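# Tredgate bench publishes first results from three-gripper comparison

The automation bench at Tredgate has released the first results of a comparison between three two-finger grippers, carried out on one arm with one controller and a fixed set of parts. The work began in April and covers 3000 logged grasps. A second stage, dealing with wrist cameras and lighting, is under way.

The comparison was requested by the packing and kitting side of Brenoldale, which needs to choose an end effector for small-part handling before it orders arms for its new line. Its engineers had supplier figures for grip force and stroke, but no measurements taken under the same conditions. Tredgate was asked to supply these.

Arnar Toft set up the test plan. Each gripper was mounted on the same arm through the same adaptor plate, and the tool centre point was measured again after every change. The payload settings in the controller were entered from weighed values. Speed and acceleration limits were held constant for all runs. No gripper was allowed its own approach path, although two of the three have fingers that would have suited a steeper one.

The grippers are identified in the report by letter. Gripper A is a parallel electric unit with flat fingers. Gripper B is also parallel and electric, with longer fingers and replaceable pads. Gripper C is an adaptive unit whose fingers close in an arc and can wrap round an object. Brenoldale holds the list of makes and models and asked for them to be left out of the circulated version.

## Test conditions

The parts set was chosen by Tyyne Partanen from items that Brenoldale already handles. It consists of short metal dowels, moulded caps, flat washers, spring clips, folded card sleeves and a soft sealed pouch. Every part was presented singly and at rest. Bin picking was excluded, and so was any handover between arms.

Most of the plan was devoted to positional error. For each gripper, the arm was sent to a grid of deliberate offsets from the correct grasp pose: nine values along the first horizontal axis, nine along the second and nine in rotation about the vertical. That gives 729 poses per gripper. The remaining grasps in the total were spent on repeat runs, on pad wear and on the soft pouch, which was tested separately because it changes shape between attempts.

A grasp was counted as good if the part was lifted clear, held through a fixed swing of the arm and released within tolerance at the target. A part that was lifted but had turned in the fingers was recorded as a slip. Slips were not counted as good grasps, even where the part was later put down in the right place. Jörg Eichhorn, who wrote the scoring script, said this was the rule that drew most argument.

"If you count a turned washer as a success, two of the grippers look the same," he said. "On a kitting line a turned washer may not matter. A turned clip does, so we scored them all one way and left the raw codes in the file for anyone who wants to split them."

## Findings

Gripper B tolerated the widest range of horizontal offset on the rigid parts. The report puts this down mainly to the longer stroke, which left more clearance on either side of the part before closing. Gripper A had the narrowest range but the most repeatable release, and placed dowels closer to target than either of the others.

Gripper C gave the best results on the pouch and the card sleeves. It was the weakest on washers. Its fingertips travel in an arc, so the height of the tip changes as the fingers close, and on thin parts this brought the tips into contact with the work surface unless the approach height was adjusted for each part. Under the fixed-path rule no such adjustment was made. Partanen noted that the result should be read with that in mind, and that a user willing to keep a height table per part would see a different ranking.

Rotation error affected all three grippers less than expected, except on the clips. Parallel fingers tended to square the caps and sleeves as they closed. The clips did not square up, and beyond a small rotation they were pushed out sideways.

Pad wear was visible in the data for Gripper B only. Slips on the dowels rose slowly through the repeat runs and fell back when fresh pads were fitted. The other two showed no clear trend over the same number of cycles. The report makes no estimate of service life.

Force feedback was logged but is not ranked. The grippers report it in different ways, one as motor current, one as a scaled value and one as a simple flag for object detected. The bench did not have a reference sensor small enough to sit between the fingers, and the figures cannot be compared directly.

## Controller timing

A separate section deals with delay between the command to close and the first finger movement. Guðlaug Arnardóttir ran these tests after early runs with Gripper A showed the arm starting to lift before the fingers had settled. The cause was a status bit that changed when the close command was accepted. The program had been reading it as a sign that the grip was complete.

The affected runs were discarded and repeated. The wait condition now uses finger position and a settling time for all three grippers. Arnardóttir recommends that Brenoldale check the meaning of every status bit on its own controller before reusing any of the Tredgate code.

She also found that the delay varied more when the gripper shared a network with the camera stream. Moving the gripper to its own port removed most of the variation. The bench will keep the two apart in future tests.

## Wrist view

The second stage looks at what a small wrist camera can offer to the control program when the gripper is close to its work. The camera is carried near the fingers, so the fingers themselves take up part of the view, and how much depends on the gripper fitted. At short range the field left between them can be narrow.

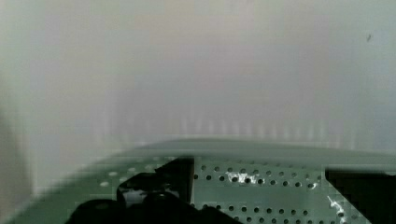 Bergþóra Ásgeirsdóttir is leading this part. Her first concern is focus. A fixed-focus lens must be set for a single working distance, and anything much nearer or further away is softened. For a program that looks for edges, a soft edge shifts the measured position and does so by a different amount as the arm descends. She intends to run each camera at 3 set heights and compare the measured position of the same feature at each.

Her second concern is highlights. Glossy fingers and hard surfaces return small bright spots under direct light, and a simple threshold will accept these as features. The stage will compare direct ring lighting, diffuse overhead lighting and ambient light alone. Exposure will be locked during each run – automatic exposure was tried briefly and made the brightness of the background depend on how much dark finger was in view.

A perforated surface is of particular interest to her as a target. Regular holes give many points to measure at once, which is useful for calibration, but they also look alike. A program that loses count by one hole will report a confident position that is wrong by exactly one pitch. The planned check is to add a unique marker and to compare the result with and without it.

Masking is the remaining item. The area covered by the fingers can be excluded from processing, but it changes as they open and close. The simplest method stores one mask for open and one for closed. Ásgeirsdóttir would prefer to select from a series of masks by reported finger position, and the timing work above has a bearing on this, as a late position value would select the wrong mask.

## Software and data

The arm programs and the scoring script are kept in a shared folder named Habte, after the bench's internal logging tool. The tool records the commanded pose, the reached pose, gripper state and result code for each attempt. Video is stored separately and linked by run number. A firmware change part way through the work altered the order of two fields for Gripper C; files from before the change have been converted, and the originals kept.

Partners can request the data in plain text form. Zuvville, which operates a similar arm with an older controller, has already taken a copy and plans to repeat the offset grid on Gripper B. Its results will be added as an appendix if the mounting and payload values can be matched.

Toft said the bench would not recommend a single gripper at this point. Brenoldale's own weighting of the parts will decide that, and the weighting has yet to be agreed. If dowels and washers make up most of the volume, the figures favour one of the parallel units. If pouches and sleeves are to be handled at the same station, the choice becomes one between Gripper C with a height table and a tool changer carrying two grippers. The cost and cycle time of a tool changer have not been assessed.

The camera stage will use Gripper B throughout, with fresh pads fitted at the start of each block of runs. A short note on lens settings is to be issued ahead of the main camera report, so that Zuvville can order matching parts.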